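Section 4. Preparing the Room and Descaling the Zandach Countertop Water Boiler

Revised 27 Aug 2024. Maintained by Everett Thibodeaux, Zadidau Technical Publications.

4.1 When to descale

Descale the boiler when the SCALE lamp stays lit after a full heating cycle. In hard water areas the lamp may come on well before the interval set in the controller menu. Do not reset the interval to clear the lamp. The sensor reads the temperature difference across the heating plate, and the lamp will return at the next cycle.

Units shipped before February use the older drain cap with a slotted head. Steps are the same for both caps, but the slotted cap needs a wide flat screwdriver.

CAUTION: Water at the tap can reach 98 °C. Switch off the unit and let it cool until the display shows a steady C before opening the drain.

4.2 Clearing the work area

1. Turn the rear switch to OFF and unplug the power cord.
2. Close the inlet valve on the supply line.
3. Remove the drip tray and grille. Wash both in warm water. Do not use a scouring pad on the grille.
4. Move cups, stirrers and sugar away from the unit. Descaling powder must not fall on anything used for drinks.
5. Place the drain bucket under the front edge of the counter. The bucket must hold the full contents of the tank.

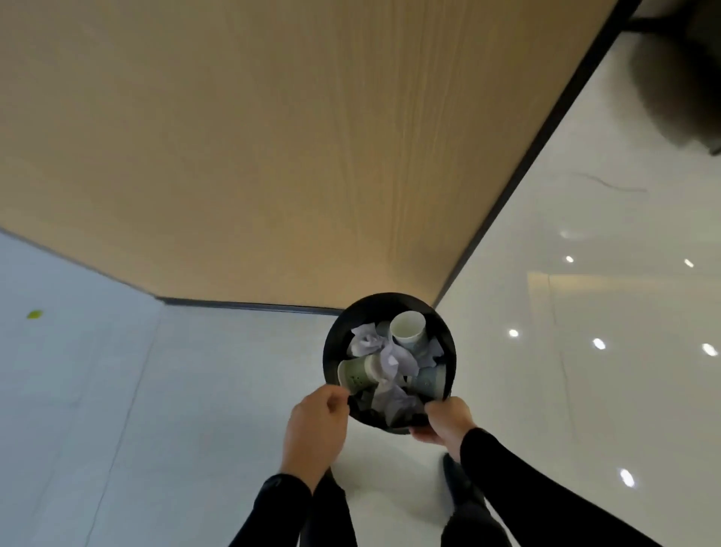

Spent filter cartridges hold water for several hours after removal and should be drained upright in a sink before disposal. Used descaler packets go in the trash once rinsed. Empty the bin beforehand if it has been in service near the boiler; a round wastebasket filled nearly to the top with paper cups and other discards, like this one, has no room left for packets and a cartridge. Never use the wastebasket as a drain bucket, even with a liner in it.

4.3 Mixing and running the solution

NOTE: Use Brandão descaling powder or another citric acid product approved for stainless tanks. Vinegar leaves a smell in the level tube and is not covered by the warranty.

1. Drain the tank through the drain cap. Refit the cap finger tight, then turn it a further quarter turn.
2. Dissolve 2 packets of powder in a pitcher of lukewarm water. Stir until clear.
3. Lift off the tank lid and pour in the solution.
4. Refit the lid. Open the inlet valve and plug in the unit.
5. Hold the menu key and turn the rear switch to ON. The display shows dSC.
6. Release the key. The unit fills, warms the solution and holds it for some 20 minutes.

Do not draw water from the tap while dSC is shown. If power is lost during the hold — for example, if a breaker trips — drain the tank and begin again from step 1.

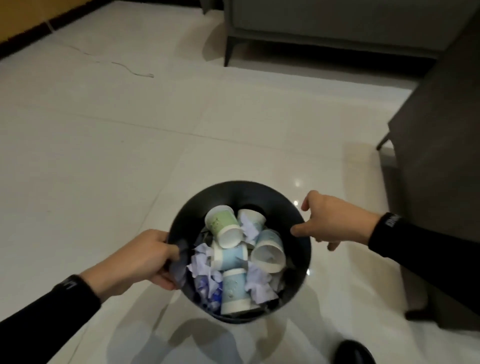
When the hold is complete the display changes to rin. Switch off, close the inlet valve and drain the tank into the bucket. The drained liquid may be cloudy and carry flakes of scale. Large flakes can block the drain port; clear them with the nylon brush supplied, never with wire.

4.4 Rinsing

1. Open the inlet valve and switch on. Let the tank fill with the heater disabled (menu item H0).
2. Run a full pitcher through the tap and discard it.
3. Drain the tank.
4. Repeat steps 1 to 3 until the water has no sour taste or odor.
5. Fit a new Pristine filter cartridge. Align the arrow on the collar with the mark on the housing and turn until it stops.
6. Set menu item H0 back to H1 and reset the scale counter.

NOTE: If the SCALE lamp is still lit after the first heating cycle, descale a second time. If it remains lit after that, see Section 7, Sensor Faults.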